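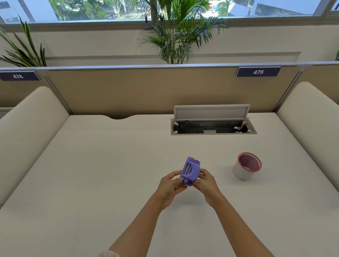
Home Science How Things Work Things at Home Ask Us Search

Clear, Cloudy and Colored: The Plastic Things on a Desk

By Ehsan Yazdani
27 October 2024

Look at a desk where someone works, and you will probably find plastic on it. It might be the outside of a hole punch, the cap on a bottle or the case on a phone. These things look and feel different from each other. Some bend and some don't. Some let you see through them and some hide what is inside. This page explains why.

What is plastic?

Plastic is made of very long, thin chains that are much too small to see. Each chain is made of little pieces joined end to end, a bit like a string of paper clips. Scientists call these chains polymers. "Poly" means many, and "mer" means part.

Most plastic is made from oil or natural gas. Some kinds are made from plants such as corn or sugarcane. The factory that makes the plastic often turns it into small pellets the size of a grain of rice. Those pellets are sold to other factories, which turn them into things.

To make a bottle cap or the cover of a hole punch, a machine heats the pellets until they are soft and runny. Then it pushes the hot plastic into a metal mold. The mold has an empty space inside in the shape of the cap or the cover. The plastic cools, gets hard, and the mold opens. This is called injection molding.

Why a hole punch needs metal too

A hole punch can have a plastic cover, but plastic is not a good choice for cutting paper over and over. It would get dull or bend. So the cutting parts are metal.

Inside the punch is a short metal rod with a sharp end, called a punch pin. Under the pin is a hole of the same size. When you press down, the pin goes through the paper and into the hole, and it pushes a little circle of paper out ahead of it. A spring lifts the pin up again. The part you press is a lever. A lever lets a small push from your hand turn into a bigger push on the pin.

The paper circles fall into a space at the bottom. If a punch stops working well, that space may be full and need to be emptied.

See-through or not?

There are three words to know.

Transparent means light goes straight through, and you can see clearly what is on the other side. A window is transparent.

Translucent means light gets through, but it is scattered on the way. You can see shapes or colors, but they look blurry or cloudy. Wax paper is translucent.

Opaque means no light gets through. A brick is opaque.

Plastic can be any of the three. When the chains inside are tangled in a messy way, light often passes straight through them. When parts of the chains line up in neat bundles, the light bounces off the bundles and the plastic looks milky. A rough surface scatters light too. This is why a clear plastic thing can look frosty after it has been scratched many times - the scratches send the light off in different directions.

You can test this with your fingers. Hold a piece of cloudy plastic and put your fingertips right against the back of it. You should be able to see them. Now move your fingers slowly away. They get blurrier the farther they go. With opaque plastic you won't see your fingers at all.

Color is added while the plastic is being made. A small amount of dye can leave the plastic see-through, like purple glass. A pigment, made of tiny solid grains, can block the light and make the plastic opaque.
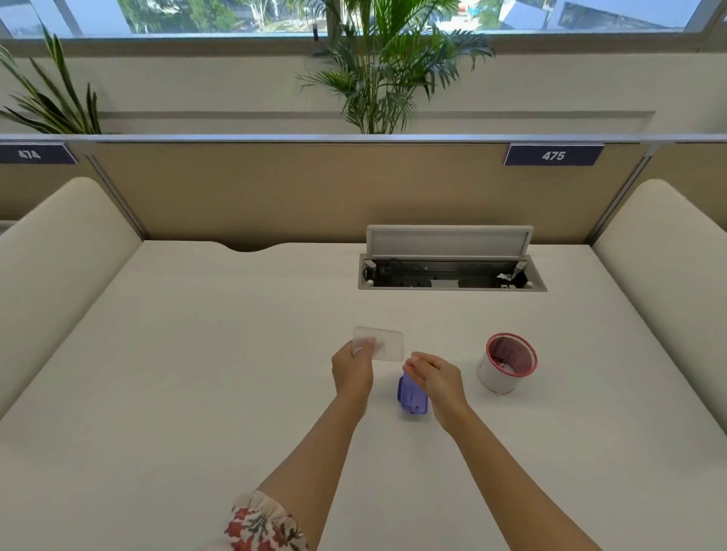

Hard cases and soft cases

A phone case has a job to do. If the phone falls, the case hits the floor first and takes some of the bump.

Soft cases are made from rubbery plastic. The chains inside can stretch and slide a little, so the case squashes when it lands and then goes back to its shape. You can peel a soft case off by pulling on a corner.

Hard cases are made from stiffer plastic. They hold their shape and are good at stopping scratches. Some cases use both kinds, with a hard back and a soft edge.

Every case needs openings. There is one for the camera, and there is usually one at the bottom for the charging cable. The openings must be in the right places, so a case made for one phone often doesn't fit another. Even when two phones are the same size, their cameras may not be in the same spot.

A clear case can have a pattern printed on it, and then the color of the phone shows between the shapes.
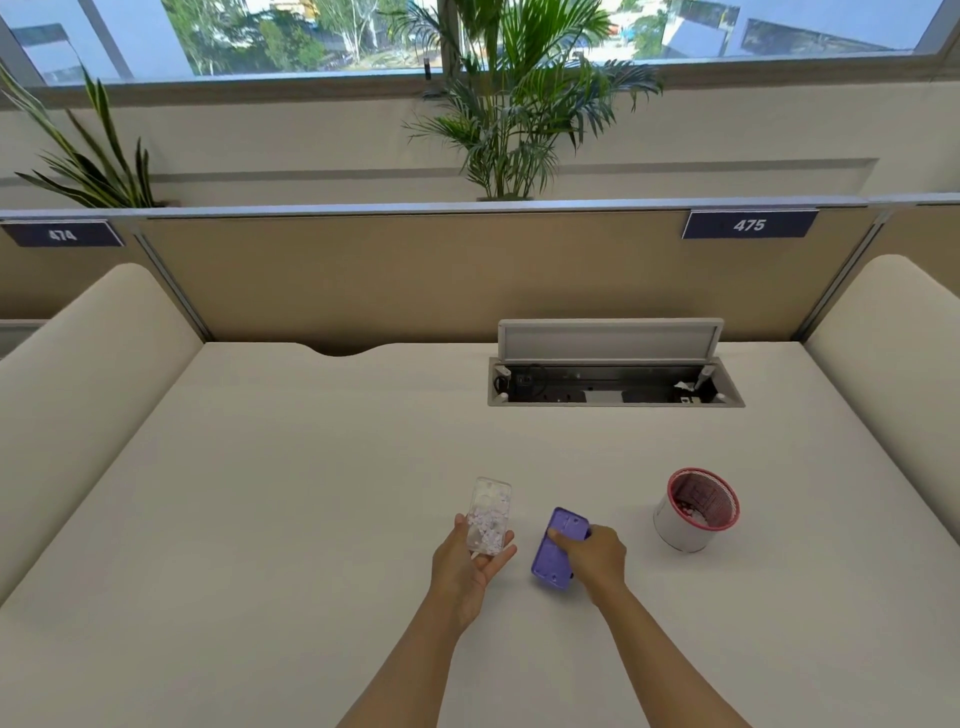
A clear phone case with small flowers on it, and a purple phone case on the desk.

Why do clear cases turn yellow?

Rostam Moradi, age 9, sent us this question. The answer is mostly sunlight. Light from the sun includes ultraviolet light, which we can't see. Over many months it breaks some of the chains in the plastic, and the broken parts make it look yellow. Heat can speed this up. Washing takes off dirt and oil from hands, but it can't fix the chains, so the yellow stays.

Words to remember

Polymer - a long chain made of many small parts
Mold - a hollow shape that hot plastic is pushed into
Lever - a bar that turns a small push into a bigger one
Pigment - tiny solid grains that give color

Next: How Is Paper Made? Back to How Things Work Top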